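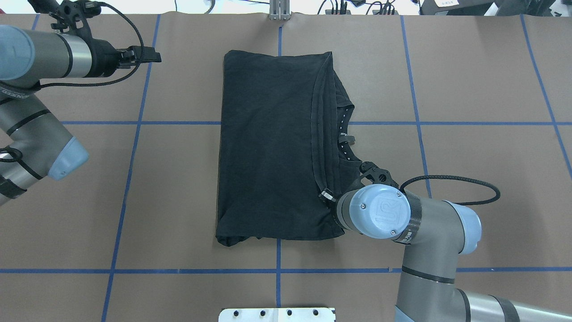

Nokuthula Makhubela

Minutes, June meeting of the folding and packing group

I was handed the pen again, so these are in my words and in roughly the order things came up. If I've got you wrong, tell me before the next one and I'll fix it.

We started at 3, a little behind, with the chairs pulled up at the door end. Everybody had the notes from last time. One correction: I wrote that the Nolon order was going out in bags, and it's going in flat boxes. That matters quite a lot for how we fold, so sorry about that – changed now.

The T-shirts

Most of the meeting, really. We have 139 black T-shirts to fold for Nolon and they want them all the same size, neckline on the outside so whoever opens the box can get at the collar without undoing the whole thing. Doherty's people asked for the opposite last year, collar tucked away, and a few of us still do it that way out of habit (me included, I did a whole stack before I noticed). We agreed that for this order the neckline stays showing, sleeves and sides come in first, then the fold across the top, and the top edge gets smoothed down with the flat of the hand.

There was a long talk about the bottom corners. They bunch. You can get a lovely straight side and a nice smooth top and then the bottom corner has a crease in it that you can see from the other end of the room. One idea was to shake each shirt out by the hem before laying it down, another was to fold on a board. I said I don't like the board because the shirt slides when you pull it out, and two people said I'm pulling it out wrong, which may be true! We'll try it both ways on the next stack and compare. Black shows every bit of lint too, so please use the roller before you fold and put the roller back in the drawer when you're done with it.

Paper and tape

The brown paper on the table is staying. I know not everybody loves it, but it's cheap, it keeps the shirts off the tabletop, and when it gets grubby we just roll it up and put down a new sheet. What we do need to sort out is how it goes down. The edges lift. If the edge isn't held, it waves up and then a sleeve goes under it, and you drag the paper along with the shirt. 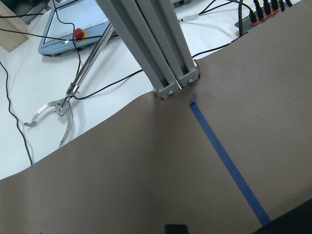

So from now on whoever lays a fresh sheet also presses the edges down and checks the ends of the blue tape, which like to curl up after a few days. Run your thumb along the strip, that's all it takes. If an end has curled and won't stick anymore, pull off the whole strip and lay a new one. Please don't patch it with a little piece on top. We had a little piece on top of a little piece on top of a little piece last month and it was like a speed bump.

On the tape itself, we talked about whether we want the full grid or only the long lines. The people who fold like the grid, because you can line the side of the shirt up with a strip and see right away if you've gone crooked. The people who lay the paper like it less, for reasons you can guess. We settled on keeping the grid for the T-shirts and going down to a single long strip for anything soft and bulky, where you only need to know which side is folded and which isn't.

Braltov has the painter's tape on offer at the moment and I'm to buy enough to last through the summer. Same blue as now, please nobody come back with the green. 

The soft things

After the T-shirts we have the Villerard order, 250 pieces, all of it thicker and fuzzier than what we've been doing. None of us has a good method for this yet. You fold it, you turn around, and it has puffed itself back up. We had a go at working straight on the bare table with one strip of tape down the middle, keeping the unfolded things to the left and building the finished pile on the right.
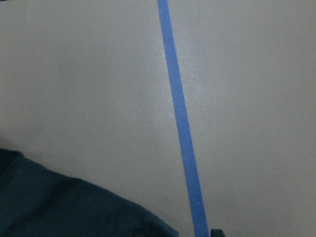 I thought it went pretty well for a first try. The smooth tabletop is nicer for heavy cloth than the paper, you can turn a piece around without everything under it moving too. Against that, you do have to wipe the table first, every time, as napped fabric picks up whatever is lying there. Someone wanted to know if we could keep a second table just for the soft stuff and leave the paper down on the other one. I'd love that. We'd have to shift the shelving along and I'm not sure the door would still open all the way, so I'm going to measure it this week.

We also talked about rolling instead of folding. Rolled pieces stay put better but they take up more of the box, and Villerard did say flat. I'll call them and ask how flat they mean.

Smaller things

The bin by the door is for paper and used tape only. Apple cores were mentioned.

Boxes get stacked no higher than 3, open side up, until they've been checked. Once they're checked you can close them and stack them however you like.

If you finish a stack, write it on the sheet. I had to go through two whole boxes again last time because the sheet was blank.

To do

Me: tape from Braltov, measure for the second table, call Villerard.
Everybody: try the board and the no-board way, and bring one of each to the next meeting so we can put them side by side.
Whoever is in first tomorrow: fresh paper, thumbs along the edges.

We stopped at 5 because the light was going on that side of the room and the kettle had been on twice already. Next meeting same time, same end of the room.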